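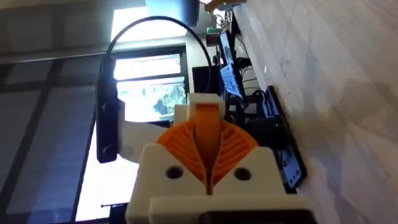 A morning at the Dokosach gripper bench

Posted 2/9/19

Dokosach opens its workshop to visitors once a year. I went mainly for the bench where they look after a single robot arm with a soft gripper on it. The rest of the tour was offices and a storeroom, so I will stick to the bench.

Paula Bratu runs it. She had a group of 8 of us, and she started with the fingers. They are orange and ribbed, and they give way when they press against something. The body that holds them is 3D-printed and white. They print both parts down the hall, and the fingers wear out first. A rib usually goes at the root, where it joins the middle. She passed one with a split rib down the line and asked us to bend it. I could not find the split until I folded the finger nearly flat.

Her rule is to change fingers after 900 grips, cracked or not. Before that they used to wait for a failure. A part would get dropped, and then they had to work out whether the finger, the program or the part was to blame. Jayson Bautista keeps the log, which is a paper sheet on a clipboard. Somebody asked why it was not on the computer. He said he had tried that in February of last year and people stopped filling it in.

A finger change takes him four minutes. He parks the arm, cuts the power, takes out the screws, lifts the old finger off and seats the new one. Then he closes the gripper by hand and looks along the seam. If the ribs on one side sit higher than on the other, he takes it off and starts over. The screws are done up by hand only. The housing is plastic and a power driver will pull the thread right out, and he had a small box of ruined housings to show for it.
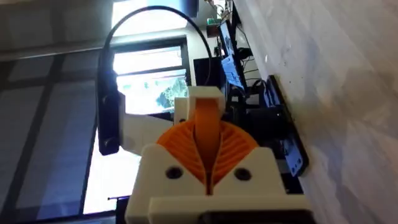
The gripper at the bench, with the cable looped over it and the screens behind.

Cables were the next subject and they took longer than the fingers. The one that runs from the bar beside the gripper has to have enough slack for the wrist to turn all the way. With too little, it tugs on the connector. With too much, it catches on things. Euan Gunn, who did the wiring, marks the right length with a bit of tape before he ties anything down. He has replaced that cable twice. Both times the break was inside the jacket, close to the plug, and the only sign was a picture that dropped out when the wrist was turned to one side.

The bench is by a window, and I asked if the daylight was a problem. Paula said it was, mostly in the afternoon. They had priced a blind from Trola but have not bought one. For now they run their checks before lunch and write down the time beside each result.

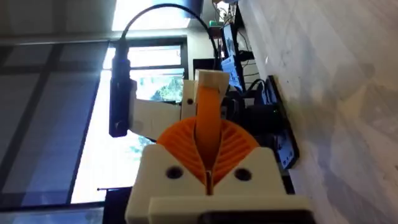
After any repair the arm goes through a test of 200 grips on the same block before it is put back to normal work. Someone has to stay in the room for the whole run. Jayson listens for clicking, which for him means a loose screw in the housing. If he hears it he stops the run, tightens up and begins again from zero. Paula thinks starting from zero is too strict, and the two of them went back and forth on that in front of us for a while.

We had time for a few questions at the end. A man from Gokent wanted to know about spares. They keep four printed fingers in a drawer and one full housing, plus one cable made up to length. He thought one cable was not enough. Euan agreed with him and said he would make another this month.

Parking is behind the building, and the entrance is on the side street. Wear closed shoes, as they turned one visitor back at the door for sandals. The tour was free and lasted most of the morning.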